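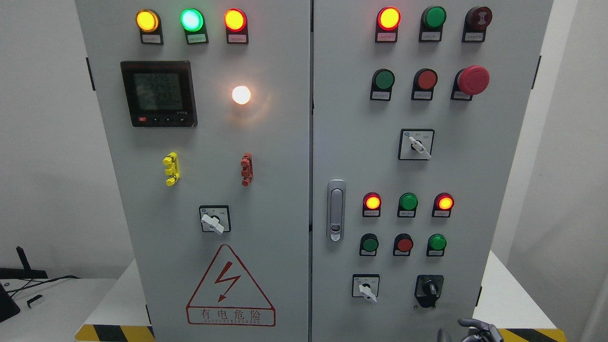
Marion Ritchie wants to know why anyone would pay for a robot hand to turn a switch when she has turned switches for her whole working life and charges less for it. She left that under our last product update, and it has more thumbs-up than the update does.

Fair question, Marion. The Virnex Panel Hand is for the switches you'd prefer not to be standing in front of. Ordinary control cabinets were laid out for people, with a lamp for everything and a label under every lamp, and most of them will outlive the building. You can tear the whole thing out and put in remote-operated gear, and if you have that kind of budget we wish you well. The Panel Hand leaves the cabinet alone and works the front of it.

## What it does

- Presses flush pushbuttons
- Turns lever-type and knob-type rotary selectors
- Presses mushroom-head stops (it will do this the moment it's told to, and won't do it on its own initiative)
- Reads lit and unlit pilot lamps and writes the result to a log

It doesn't open doors. We get asked every week. Latch handles are on the list for the next release, where they have been for a while.

## The hand

Jointed metal fingers, gray all over, available in gray. The fingers curl around a knob from below or from the front, depending on how much room the neighboring controls leave. Small black rotary switches are the hard case. A white lever gives the fingers something to lean on, but a short dark knob in a dark housing gives the vision system very little to go on, and our first version used to approach one like a man looking for his glasses.

The current software, Tridov, handles this by slowing down. On a dark knob it stops short, takes another look, closes the fingers and only then applies any turn. Some customers find the pause unnerving. You can shorten it in the settings. Callum Imrie in our support office would like you not to.
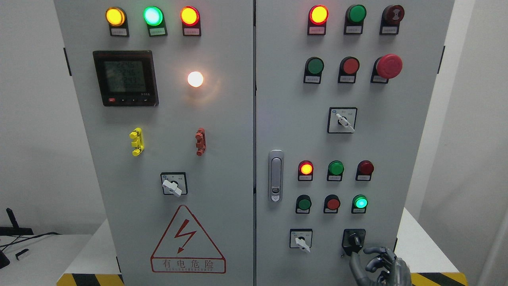

Turning force is limited at the wrist, and the limit is set separately for each control on your panel. If a switch won't move at the force you've allowed, the hand lets go, backs off and logs a refusal. It will not try harder. We've all met the stuck selector that came off in somebody's fingers, and we saw no need to automate the experience.

## Teaching it your panel

You stand the robot in front of the cabinet and run the mapping routine. Tridov finds the controls, draws a box around each one and asks you what it is. You type in the names. It can't read worn labels and neither, to be fair, can you, so keep the drawings handy.

The grip library ships with 19 grips. Most sites use three or four of them and never learn what the others are called. If you have a control that nothing in the library fits, send us the part and Annag MacRitchie will make you a grip for it. She's booked out until February at the moment. Send it anyway.

Lamps are taught the same way: you tell it which ones ought to be lit before a switch is turned and which ones after. Leave the second half blank and it will turn the switch and carry on, none the wiser. The setup screen warns you about this twice.

## What people say

The Drallcombe training center has had one since the beta. Torquil Gunn's verdict: "It's slower than my apprentices and it reads the sign on the door." Sheena MacLeish at Halliday was less taken with it at first and sent us a two-page letter on the subject of cables, which we deserved. The cable guide in the current kit is her sketch, more or less, and she now rents two.

There's one review on a trade forum that calls the Panel Hand "a very expensive finger." We've thought about putting it on a mug. 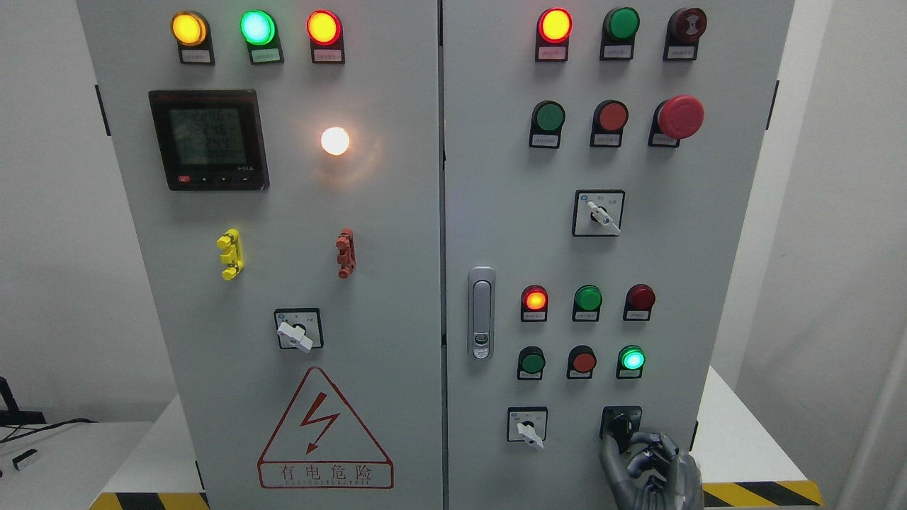 ## What it costs

The starter rental is $199 a day, with a minimum of 3 days. That covers the hand, the wrist unit, a Tridov license for one cabinet and a phone call in which we ask what you're planning to do with it. The arm isn't included. If you don't have one, we'll quote for it separately, and you should sit down first.

Longer rentals come down in price after 9 days. Purchase is by quote only, which we know is annoying.

In the case:

- Panel Hand, right-handed (left-handed to order)
- Wrist unit with force limiter
- Cable guide
- Spare fingertip covers
- Printed manual, because the tablet is always flat when you need it

## Before you order

The Panel Hand isn't a safety device and doesn't replace isolation, lockout or the person who holds the key. It isn't rated for outdoor use. It shouldn't be used on any panel where a wrong turn can't be undone by somebody with the authority to undo it.

Mapping takes most of a morning on a crowded door. Allow the afternoon too if your site has opinions about what the switches are called.

Marion, the offer of a free day's trial stands. Bring your own cabinet, and we'll let you set the force limits.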